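4.2 Loading and Checking the Bins

This section covers the two gray metal bins and the blocks stored in them. Read it through once before the first shift on the Hukau bench.

Before you start

Wear cut-resistant gloves. Bin rims pick up burrs over time, and the corners are the worst.

CAUTION: Keep hands out of both bins until the cell is locked out. See Section 2.

1. Set the two bins one behind the other, long sides lined up with the marks on the bench.
2. Wipe the floor of each bin with a dry cloth. Clear any chips or grit from the small round holes.
3. Check the inner walls. Scratches and scraped paint are normal wear and need no repair. A dent you can feel with a flat hand is not – swap the bin and tag the old one.
4. Lay the blocks flat in the near bin, one at a time. Do not drop them in.
5. Leave open floor between blocks. They may lie at any angle, but must not overlap or lean on a wall.
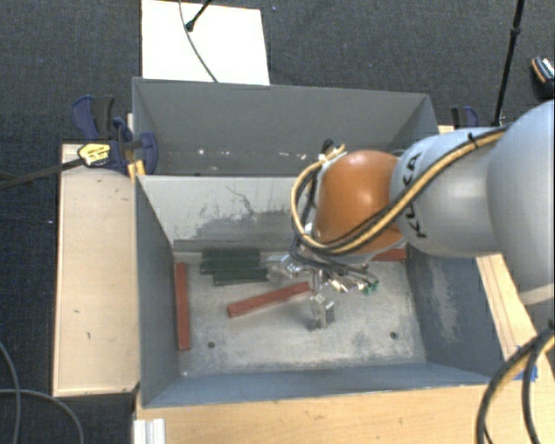 Figure 51. Near bin with reddish-brown blocks spread on the floor. Wear marks on the walls and bottom are acceptable.

6. Look straight down into the bin from the front. If one block hides part of another, move it.
7. Write the bin number and your initials on the load sheet.

NOTE: Use only blocks from the Carvalho set. Flekudier blocks look much the same but are slightly thicker and should stay on their own rack.

Replacing a bin

Order replacements under part number 494. Bins ship unlabeled – copy the number from the old bin before you send it back to Bruris. Questions about stock go to Patricio Mansilla in the parts room.

Section revised Feb 2, 2024. Discard the January copy.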